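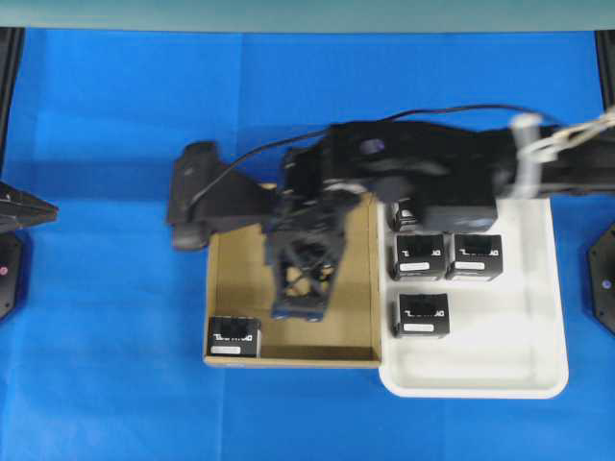
Bredholm Playhouse
Interim report to the Asadi Fund
New Musical Development Grant, second reporting period (through October)

1. Summary

The grant supports the development of Romby, a two-act musical for a cast of 10, from complete draft to production-ready score and script. In this period the company finished the second draft of the book, held one two-week workshop, and gave two closed readings with piano. Orchestration of Act One is complete in draft. Orchestration of Act Two has started and is behind the schedule submitted with the application. No change to the total award is requested. A transfer between two budget lines is requested in section 6.

2. Script and score

The second draft runs 2 hours and 10 minutes including intermission, as timed at the second reading. The first draft ran considerably longer. Most of the reduction came from Act Two, where the harbor sequence was cut from four scenes to two and the trial scene was moved offstage. The duet that opened the harbor sequence has been removed from the score. Its melody is kept in the underscore at the top of the following scene.

Three songs were replaced. The new Act One finale was written during the workshop and was heard at both readings. It sits a whole step lower than the version it replaces, after the original key proved hard to sustain for the ensemble sopranos over eight performances a week. The creative team considers the book for Act One locked, apart from line changes. Act Two is not locked. The final scene was read in two versions and the writers will choose between them before the next draft is issued.

Vocal books for the full company have been prepared and proofread through the end of Act One. Errors found during the workshop were mostly in repeats and first endings and have been corrected in the master file.

3. Workshop

The workshop took place in the upstairs rehearsal room at Bredholm. All ten roles were cast for the full two weeks. Two performers were replaced before the first rehearsal on account of conflicts, and both replacements were engaged on the same terms.

The first week was given to music. The whole score was taught by the end of the fourth day, one day later than planned. The second week was divided between table work on Act Two and staging at music stands. The opening number and the market scene were put on their feet with basic movement. Full choreography was never part of this phase and none was attempted.
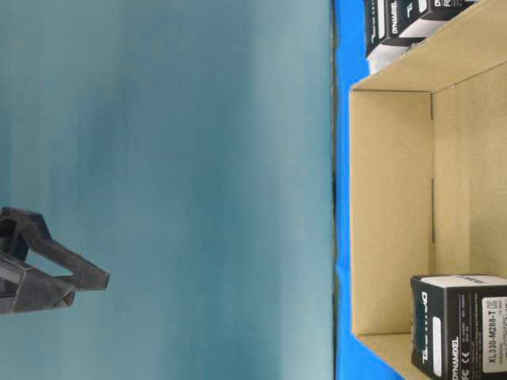
Rehearsal days ran from 10 a.m. to 6 p.m. with a meal break. Overtime was called on one day only, the day before the first reading. The cost is shown under performer fees.

New pages were issued daily, in colored stock, with a cutoff of 5 p.m. for changes affecting the following morning. This cutoff was missed several times in the second week. For the next workshop the stage management team has asked for a fixed cutoff and one page-free day before each reading. The writers have agreed.

4. Readings

The first reading was attended by 60 invited guests, the capacity of the rehearsal room. The second was moved to the main stage and was attended by 200. Neither was ticketed or advertised.

Response forms were handed out at both. The questions were limited to story clarity, length, and which songs were remembered afterward. The main findings were as follows.

Act One was followed without difficulty. The relationship between the two sisters was described clearly and consistently.

The passage of time between the acts was missed by a large share of respondents. A line has been added to the first scene of Act Two and the reprise that opens the act will carry new lyrics.

The comic number for the customs officers was the song most often named. Several respondents also felt it came too late. It has been moved forward by one scene in the working draft.

Respondents at the second reading found the piano accompaniment thin under the ensemble numbers. The team regards this as a matter for orchestration and has made no change to the vocal writing in response.

5. Orchestration and demo recording

The score is being arranged for a pit of nine players. Act One is complete in draft and has been checked against the vocal books. Act Two is complete through the third number. The schedule called for all of Act Two to be drafted by the end of this period. The delay follows directly from the cuts and replacements described in section 2, as work on the harbor sequence had to be set aside and restarted.

Demo recording has been placed with Trindeo, which quoted for two studio days. Four songs will be recorded with full band and five with piano. The sessions were originally planned for this period and have been moved to the next so that the revised Act One finale can be included. Trindeo has confirmed the new dates at no additional charge.

6. Budget

Spending to date is within the total approved for the period. Performer fees are slightly over the line, owing to the overtime call and to one additional rehearsal for the second reading. Room and equipment costs are under, because the main stage was available at no charge on the night of that reading. Copying and printing are over, which reflects the volume of new pages.

We request approval to move the unspent balance of the room and equipment line to music preparation. It would cover the reissue of Act Two vocal books once the ending is settled. The amounts are given in the attached schedule. All other lines remain as approved.

7. Risks

The main risk is the Act Two ending. If a version is not chosen by the date in the work plan, the vocal books and the last two orchestrations will both slip, and the second workshop would begin without finished material. The writers have been asked to deliver the revised final scene first, ahead of the smaller changes elsewhere in the act.

A second risk is the availability of the original cast. Seven of the ten performers have indicated that they are free for the second workshop. The remaining three roles will be recast if needed. Auditions would be held locally and paid from the existing casting line.

8. Next period

Third draft of the book issued to all departments.
Act Two orchestration completed in draft.
Demo sessions at Trindeo and delivery of mixed tracks.
Second workshop, one week, with the full band present for the final two days.
Draft production budget for a four-week run, including costs for set, costume and sound.

The mixed tracks and the draft production budget will be submitted with the final report.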